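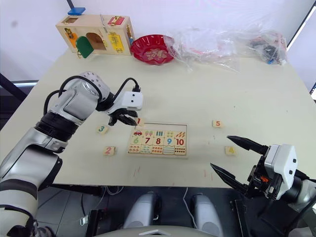

Equipment plan for the two-arm bench, README

The files in this folder set out what we intend to buy for the bench between now and the end of September, and what we have decided to leave. Sizes and reach matter more than price for most of the list, so the plan is built on one job, the number puzzle. Its loose pieces lie on both sides of the board, the 3 on the left and the 4 and 5 on the right, and both arms have to be able to get at the board between them. Any table, gripper or mount we order has to suit that layout first.

Last changed 6/16/23 by Eilidh MacBrayne. Budget holder: Busisiwe Buthelezi.

What is in the folder

plan.csv: one row per item, with supplier, quoted price, delivery time and status.
quotes/: the quotes as received. Do not rename them, the rows in plan.csv point to the file names.
spares.csv: parts that wear out and how many we keep on the shelf.
notes.txt: phone calls and emails with suppliers, newest at the top.

Status values

wanted: no quote yet.
quoted: quote in the folder and still valid.
approved: Busisiwe has signed it off.
ordered: order number is in the last column.
dropped: kept in the file so that we don't price it again.

Budget

The ceiling is 3000 pounds, including delivery and VAT. Anything over that goes into next year's plan. Prices in plan.csv are entered without VAT, and the total row adds it. Two of the older quotes were given with VAT included and have been corrected by hand.

Items

Fingertips. The present fingers stay. We want 4 spare sets from Medska, who quote 60 pounds a set. Flat square pieces are hard on the tips when they are picked up straight off a table, and a worn tip slips on the edge.

Table top. A matt, darker surface from Wesadier, same size as now. Pale pieces such as the yellow 4 are hard to tell from the cream top. Quoted.

Cable guides. Clips and sleeving for both arms, from Swai. Cheap, approved, not yet ordered. Check the diameter against the cables at the wrist before ordering.

Puzzles and boxes. Another number board and another busy box with latches. Jarora has both in stock. Wanted.

Third camera mount. Dropped. It would take up wall space at the back of the table.

Known gaps

No figure yet for fitting the table top. The Swai quote leaves out delivery. spares.csv has not been checked against the shelf.

Changes to the plan go to Eilidh, with the quote attached.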